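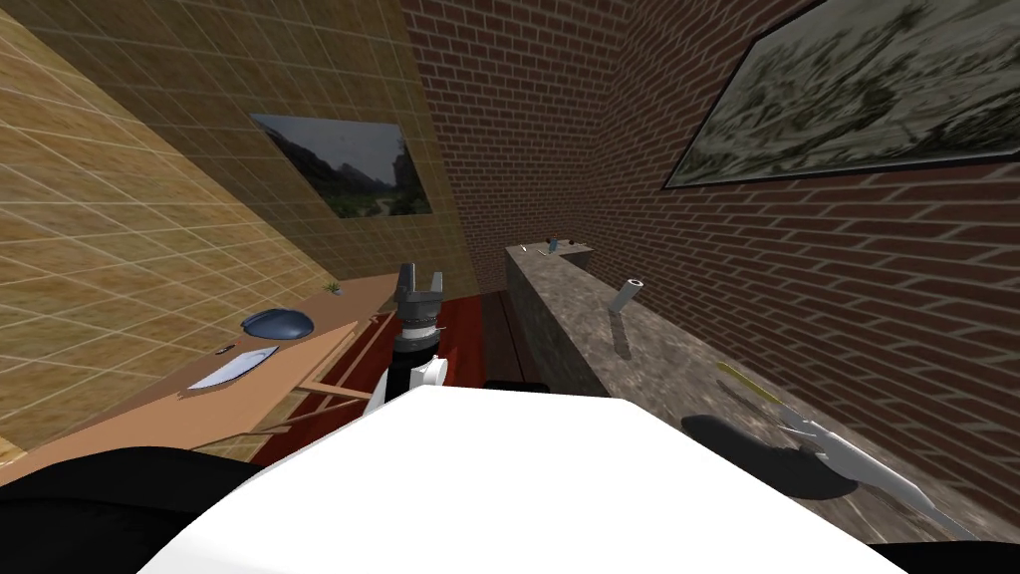
Stone counter in a narrow room, computer render.

Progress report to the Horero Fund
Drusirby Preserves and Pickles Project, second report

Hi Agnes,

Second report, as promised, and a bit longer than the first because October was the month when everything got ripe at once and we've only now got the jam off the ceiling. I'll go through things in the order you asked for in your last email, then there's a money bit, then a couple of questions for you.

Recipes collected

We're up to 93 written-up recipes, against the 200 in the grant agreement. I know that looks like we're behind, but the pile waiting to be typed is bigger than the pile that's done. A lot of what people give us is the back of an envelope, or three lines in a school exercise book that say things like "quinces, sugar, boil till right". Ye-ji has been ringing people up to ask what "till right" means and writing down whatever they tell her, word for word where she can. Some of those calls go for an hour and end up being about somebody's wedding. We're keeping all of it.

The big surprise is how many versions there are of the same green tomato pickle. We've got seven so far, and they all claim to come from the same lady on Kyriakidis Road, who apparently never made it the same way twice. I'd like to print the lot side by side, with the neighbours' arguments in the margins. Dong-geon is doing the layout and thinks it will work as a fold-out (he's mocked one up in brown paper and it's gorgeous!).

Cooking days

We've run four since the last report. Fotis Antoniadis took the olive day and Dionysis Pappas did spoon sweets, which was the most popular thing we've put on by miles. He made bergamot and sour cherry, and people were lining up with their own jars before he'd finished talking. The kimchi day was smaller but it was a lovely group, and half of them have asked to come back when it's time to open the jars.

The one that didn't go well was marmalade. I'd planned it for a single afternoon, which was silly of me, as the peel really wants an overnight soak and we ended up rushing it. It didn't set. Everyone went home with what I've been calling orange sauce. Next time it'll run over two mornings, and I've already changed the flyer.

We've settled on eight people to a day. Ten was too many around the stove, and with six the ingredients cost too much per head.

Recordings

Fourteen conversations recorded so far. The sound is good on all but two, where there's a fridge humming the whole way through. I've since learned to ask if we can sit in another room. The longest is with a gentleman of ninety who used to drive the fruit truck from the orchards down to the old Coritz cannery, and he has a memory for prices that would scare you. He's agreed to the recording going in the library collection. Three others would like to hear theirs again before they decide, and I've told them there's no hurry at all.

Jars and money

We budgeted $340 for jars and lids and spent nearly all of it on the first two cooking days. My fault, I priced jars in the winter when nobody was buying them. Since then we've been asking people to bring washed jars from home and only buying new lids, so it's come back under control. Fruit has been cheaper than expected, mostly because half of Drusirby has a lemon tree and wants rid of the lemons. If it's all right with you I'd like to shift what's left from the fruit line to the jar line. It's a small amount and doesn't change the total.

The printing quote is still good until the end of the season. I've asked for one more with heavier paper, because a cookbook gets splashed and the sample we were sent went wavy the minute I put a wet spoon on it.

What's next

Typing, typing and more typing. Ye-ji has two extra mornings free now and will work through the envelopes. Fotis wants to do a follow-up to the olive day on brining at home, and I've pencilled in chutney and a second go at the marmalade. Dong-geon will have the first forty pages ready for you to look at before the next report is due.

Two questions

Do you need the consent forms scanned, or is it enough that we hold the paper ones? And does the Horero logo have to go on the front cover, or could it sit inside with the thank-yous? The fold-out makes the front a bit crowded.

I've put a jar of the sour cherry aside for you. It'll keep in the cupboard until you're next out this way, but once it's open it should go in the fridge.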